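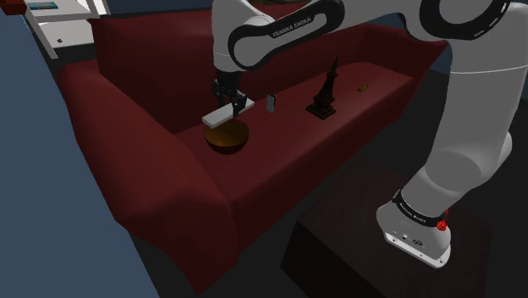 External view in simulation: Franka Emika arm at the sofa, white block in the gripper.

About Girkbridge

Girkbridge writes manipulation software. We cover the layers between a camera driver and a joint controller: perception, grasp planning, motion planning, and the logging tools that let an engineer find out why a run failed. The company was founded by Botond Kelemen and Mariann Kocsis and has 4 full-time engineers.

Our main product is Prurnero, a planner for cluttered household settings. It takes a scene estimate and a task, and returns a time-stamped trajectory with a gripper schedule. Collision checking covers the held object as well as the arm, so a change of grasp triggers a new plan. The current regression suite has 264 scenes. All of them run in simulation before a release is tagged, normally on a Friday.
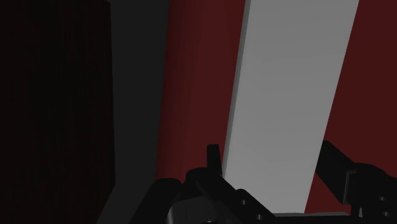
View past the gripper toward a light gray board, same simulated setting.

Close views like this go to the perception module, maintained by Andor Kun. Large flat surfaces in low light give few features to track, and the gripper hides part of every image. The module masks the fingers using the known joint state – no learned segmentation is involved – and passes what remains to the pose estimator with a confidence value per region.

Rullau is our replay and inspection tool. It lines up camera streams, joint states and planner decisions on one clock and allows stepping in either direction.

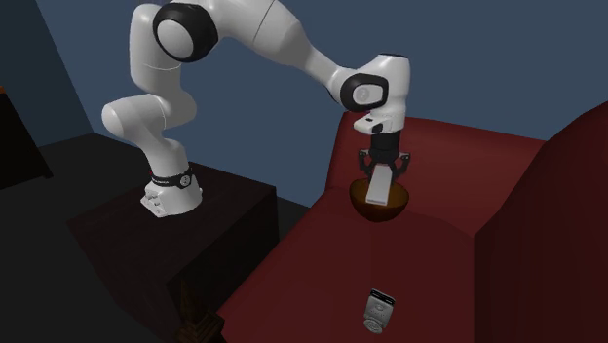 Each log also stores the planner version and the random seed, so a run can be repeated on another machine. Rozália Kovács maintains the log format and answers integration questions. Version 3 has been the default since November; older logs can be converted from the command line.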